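Your first pick task: a walkthrough for new club members
26 February 2026
By Fereshteh Rostami

Welcome to the arm table! By the end of this page you'll have taught a PiPER arm to go after something small and red, and I promise the first clean pick is a great feeling. Wing-yan Shek and I wrote these steps for the Gourlay robotics club, but any team working toward the Harkiritz student challenge can follow along.

Before you power up

Clear the table down to what the task needs. We use one red object as the target and a gold tin lid as the distractor – shiny things are good practice for the camera. Then look over your cables. Every joint should be able to turn without pulling one tight, so move the arm slowly through its range by hand and watch the elbow and wrist.

1. Set your hover pose. Bring the gripper over the target with the fingers pointing straight down and save the pose as "hover". Write the joint values in your notebook too. (Roos Maes lost 58 saved poses in August and now writes down everything.)
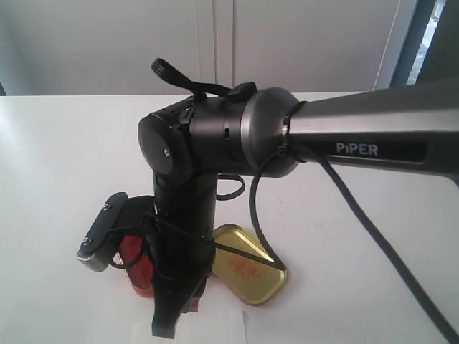
Gripper pointing down, with the red target behind it and the gold lid to the right.

2. Check the wrist camera. Open the live view in Skuvedero, our recording program. The target should sit near the middle. If the lid is throwing glare, turn it a little and look again.

3. Lower and close. Drop the speed to 7 percent for your first tries. Come down until the fingers are on either side of the target, then close in small steps. Stop as soon as you have a grip – squeezing harder won't help, and thin plastic cracks.

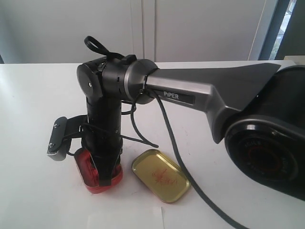 4. Lift, pause, put back. Raise the arm a hand's width, wait for a slow count of three, and set the target down where you found it. Save the run even if it was ugly. Bad runs are useful!

5. Do it again. Luminița Chiriac's team recorded 117 runs before their policy got reliable, and we now aim for 200. Swap drivers often so everybody gets a turn.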